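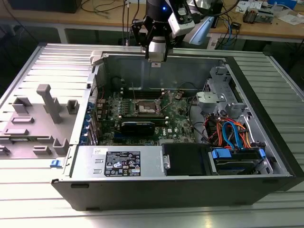 About Ivedix

Ivedix is an evening school for people who own a computer and would like to stop being afraid of it. We teach basic repair, upgrades, home networking, backups, and a class called Email for People Who Hate Email that has filled up every term since we put it on the list as a joke. We also fix machines for the public, at fair prices and at a pace we describe at the counter as "careful."

You will find us in Esthorpe, on the second floor above what used to be a carpet showroom. The door is on the side street. The bell works if you lean on it.

How it started

Sunil Pramanik and Annag McIver met while working at an office supply company that sold very large printers to very small businesses. Annag ran the help line. Sunil drove out to the customers she had not managed to talk down. After a few years they noticed that most of the trouble came down to a handful of things anyone could learn in an afternoon, and that the company made rather a lot of money from no one learning them.

They gave notice in February, rented a room over the carpets, and announced a free talk on how to look after your computer. Three people came. One of them was looking for carpets. He stayed, took the first full course, and still sends us a card at New Year's.

The name was meant to be short, memorable, and easy to spell over the phone. We got short.

What we teach

Classes run in the evening, from 6:30 until 9, with a break in the middle for tea and for arguing about which operating system has gone downhill the fastest. A full course is 42 hours of teaching over one term. It used to be 41, until enough students asked for another hour on backups, usually in the week after they had needed one.

The beginners' course assumes you know where the power button is and nothing more. By the end you should be able to open a desktop machine, say what the main parts do, swap the ones that come out, and put the lid back on without a leftover screw. Leftover screws are discussed in week two. We have a jar.

The second course goes into diagnosis, and students either love it or develop a sudden interest in gardening. A computer that won't start can be failing for a dozen reasons, and the skill is in checking the cheap ones first. Salma Kettani teaches it. She worked for years as a hospital lab technician and has no patience with guessing. If you tell Salma it's "probably the memory," she will ask how you know, and then wait, pleasantly, for as long as it takes.
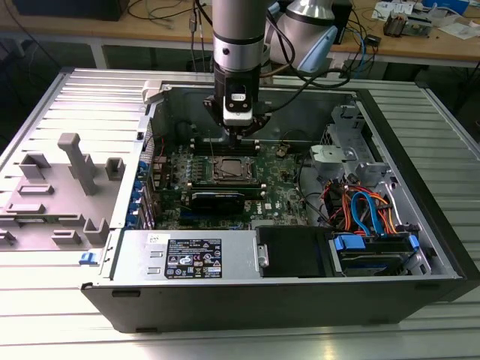
Side panel off, memory slots within reach.

We don't teach programming. Plenty of places do, and their chairs are nicer. We don't promise anyone a new career either, although a few former students have found one and were kind enough to say we hadn't held them back.

The repair counter

The counter pays the rent. It opens at noon and Erick Mugo runs it with a ledger, a rubber stamp, and a gift for translating what customers say into what they mean. "It's making a noise" is a fan. "It's been slow since the update" is a full disk. "I didn't touch anything" is a longer conversation.

Last year the counter took in 513 machines. We would like to say we saved them all. Some had gone past saving, and a few belonged to people who mainly wanted a second opinion before buying the new one they had already picked out. We charge the same for bad news as for good, and if a repair will cost more than the computer is worth, Erick will tell you before we start.

We keep your files private. We also, as a matter of policy, have no opinion on your desktop wallpaper.

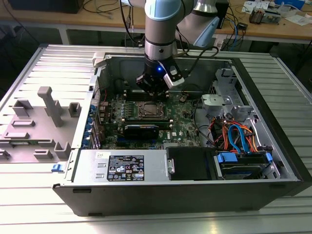 The people

Sunil teaches the beginners and writes the handouts, which are admired for their clarity and dreaded for their clip art. Annag handles enrollment, the accounts, and Sunil. Salma has the second course and the locked cabinet. Erick has the counter.

Naomi Rweyemamu joined us to set up the home networking class and now teaches backups as well. She once spent a whole break explaining to a student why his router should not live inside a metal filing cabinet. He moved it to the top of the cabinet. We consider this progress and so does he.

Money, briefly

Ivedix is a small company owned by the two people who started it. There are no investors and no plans for a second location, despite a very warm letter from a landlord in Zostbridge. Course fees are set each term and cover teaching, parts, and heat. We hold back some places at half price for anyone who needs one. Ask Annag. She won't make you fill out a form, mostly because she'd be the one who had to file it.

We accept donated desktops if they are complete and reasonably clean. Please remove pets' hair where possible, and any cash or photographs you've been keeping in the case. Yes, it has come up.

Coming to see us

You are welcome to sit in on the first evening of any course before you pay for it. Come a little early – the good stools go fast. Parking on the side street is free after 6, and the bus from Sotomayor stops at the corner by the pharmacy. There is an elevator, slow but loyal.

To book a place, call the counter after noon or write to Annag. If you write and hear nothing back, check your spam folder. If you don't know where your spam folder is, we have a class for that.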